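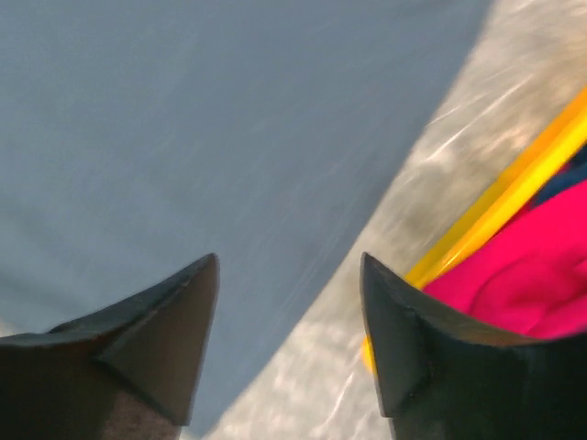
I bought the Baird gripper kit in September, for the arm that Archie McIver and I are building in the shared workshop. The arm is still not finished, but the gripper has now made up to 3,000 closings, so I think it is fair to write something.

**What you get.** Two black fingers, one small motor, a bracket for the wrist and a bag of screws. The bracket has a place for a small camera, and this was the main reason I chose it. The instructions are 14 pages and the translation is not so good (I know, I should be careful with this complaint). Step with the cable is drawn from the wrong side. We lost an evening there.

**The fingers.** They go to a point, with flat faces, like small wedges. For cloth this is very good -- the tip goes under a fold and takes it. For round handles it is less good. A smooth tube wants to turn between the faces, and I had to lower the speed and glue thin rubber inside. Leonardo Caruso uses the Wosis fingers, which are wide and flat, and with handles he has less trouble than me. With a thin sock he has more.

**The camera place.** Both tips stay in the view when the gripper is open, so I can correct my aim without measuring. But when the arm moves fast the picture becomes streaks, and our program cannot use it. I now stop the arm for a short moment before each grasp.

**Weight and price.** On our scale it is 355 grams with the camera. The shoulder motor accepts this, but it is not happy at full reach. I paid 50 pounds, second-hand, from Shona Dunbar. New I would maybe wait for an offer.

I give four stars from five. One star is gone for the cable drawing and for the screws, which are too soft. Buy better ones before you start.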